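April, Sunday, afternoon

Continued with the trailer for the Grornari sequel. Pramila sent the new title card in the morning, so the old one is now out of the timeline. The subtitle is longer than before and on a phone it becomes too small. I made it two lines and moved the release line lower. Erlinda prefers one line with a narrower font. We keep both versions until Vivek has seen them.

The cut is now 161 seconds. The distributor, Skisbridge, asked for a shorter one for cinemas, but I did not begin it yet. The opening shot of the harbour stays 2 seconds too long in my opinion — Shalini wants it so, for the music.

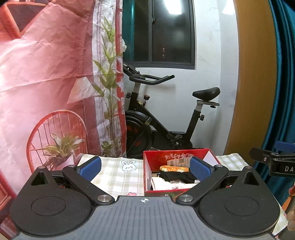 Table with the checked cloth, bunny print at left.

Sound: the Atanasov theme from the first film comes in at 42 seconds. Pushpa made a slower version with only piano, and it fits better under the voice of the old captain. At the end the full theme returns, and there the dialogue is hard to understand. I lowered the music a little, then more. Must listen again tomorrow with fresh ears.

Colour: night shots still too green compared with the first film. I used the Drallby stills as reference and corrected four shots, the rest is waiting.

Test screening list has about 3000 names now. Pramila will choose from it.

To do: export both title cards, ask Vivek about the subtitle, send the piano version to Shalini.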